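Questions we get about the Layug valley walking break, mostly from people booking for the first time. It covers three nights and two walking days, starting and ending in Hotum.

## When does it run?

From April to the end of October. June is the busiest month and the guesthouse in Hotum fills early. The room is yours from 3 pm on the day you arrive.

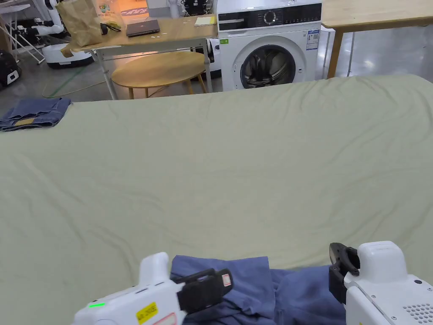 Imelda Quiambao wrote to us that June was fine for rooms but the noon bus was packed, and she would take the 8.40 next time. We agree about the bus. The 8.40 also gets you to the trailhead before the coach parties.

## How hard is the walking?

Day one is 11 km along the river and mostly flat. Day two climbs to the Rulora viewpoint at 715 metres, with a steep last half hour. Children of eight and over usually manage it. There is a shorter loop through the orchards for anyone who would like an easier day.

## What does it cost?

£229 per person, sharing a room. That includes:

- three nights with breakfast
- bus tickets between Hotum and the trailheads
- a printed route map

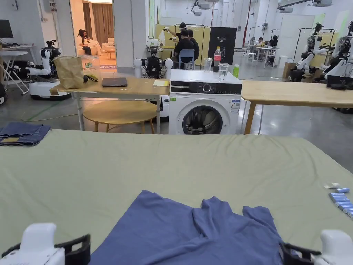

## What isn't included?

Lunches, evening meals and the boat at Honitz. The boat is paid for on board, cash only. Travel insurance is up to you, but we do ask for the policy number.

## What should I pack?

Boots with some tread, a waterproof, a sun hat and a water bottle that holds at least a litre. Evenings are cool, even in summer.

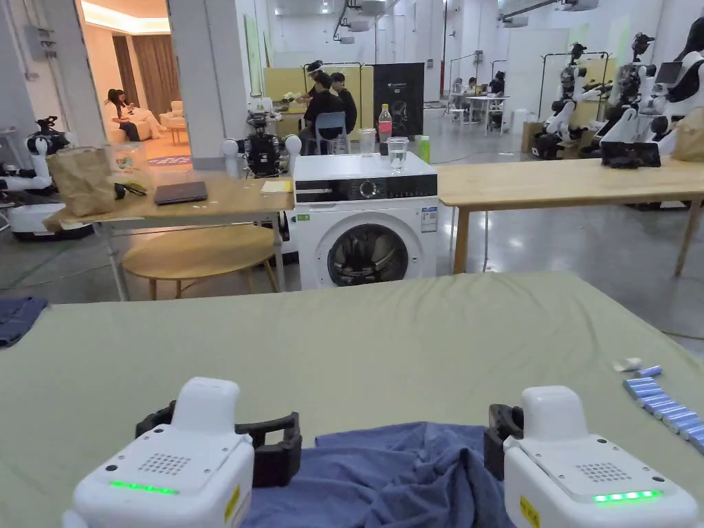 Luggage stays in Hotum for the whole trip, so you only carry a day bag on the walks. A 20-litre one is plenty. Clothes can go in any old how, and a top that looks as crumpled as the blue one on the green cloth will do perfectly well for dinner. The restaurants are informal.

## Can I cancel?

Yes, free of charge up to 48 hours before arrival. After that we keep the cost of the first night. If the Rulora path is closed because of weather, we'll give you the lake route instead, and the price stays the same.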